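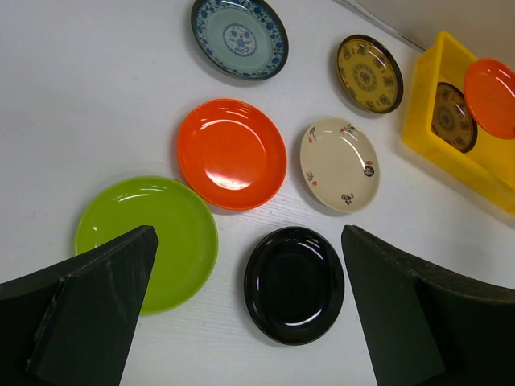 # Working a shift next to the plate arm

If you are reading this, you've been put on the sorting table at Paltuta, and somebody told you the robot does most of it. The robot does some of it. This page covers the rest. Questions go to Aileen Dumlao, who runs days and wrote most of it.

The job: mixed plates come off the dish line, get spread on the white table, and the arm picks them up one at a time and stands them in bins by pattern. We used to do this by hand, two people a shift, talking about television. Now it's one person a shift, talking to the arm.

## Before you start

1. Log in on the Stoven panel with your own badge. Last November one badge worked 50 shifts in a row and payroll asked whether its owner was all right.
2. Wipe the table. The arm doesn't mind crumbs, but it will sometimes go back for one.
3. Open and close the gripper once from the panel. Both fingers should move together. If one lags, press Hold and fill out a Deltance ticket. Do not fix it with a butter knife. We know it works.
4. Check that every bin is inside its tape marks. An inch off is enough for it to set a plate down on the rim, very gently, and let go.

## Laying out plates

Flat, face up, with space between them. Six is a comfortable load. You can fit more, and the arm will take them, but it slows down to think and you end up behind where you'd have been.

Keep the plates off each other. Two touching plates look like one odd plate, and it will try to lift the odd plate by its middle.

Shiny glazes are the hard ones. The solid black, red-orange and green plates all throw back the overhead lights, and the camera can take a highlight for an edge. If it hovers over one for more than a couple of seconds, turn off the lamp on your side of the table. Moving the plate also works, but press Hold first.

Patterned plates give it less trouble, oddly. It has never once missed the yellow one with the writing.

## Bins

Plates stand on edge. When a bin looks three-quarters full, swap it. The panel keeps its own count and will tell you there is room for more. The panel has never carried a full bin to the shelves.

To swap:

- Hold
- Wait for the amber light (not the beep, the beep means something else and we're still finding out what)
- Full bin out, empty bin in, on the tape
- Resume

Chipped plates go in the gray tub under the table. The arm can't see a small chip. You can, and this is now the main thing you're here for, so run a thumb around every rim as you lay out.

## What changed for us

The first full week it sorted 629 plates and we re-sorted 247 of those. It's much better now, partly from the updates and partly from us learning what upsets it.

The second sorting spot became the Adamczyk account, meaning packing and deliveries. Same pay grade, more stairs. Nobody was let go, and a few people asked for that in writing and got it. If you'd like to rotate between the two, put your name on the sheet by the time clock. Two weeks on each is the usual.

Wrists are better. Sore wrists were the reason most of us used to ask off this table. Boredom is worse, and the radio is allowed again as long as you can hear the beep, whatever it's for.

## End of shift

Park the arm from the panel and wait until it stops moving. Take any leftover plates off the table. Write down anything strange in the notebook, with the time. "It was being weird" has been entered often enough that we consider it covered.

Last updated July 16, 2025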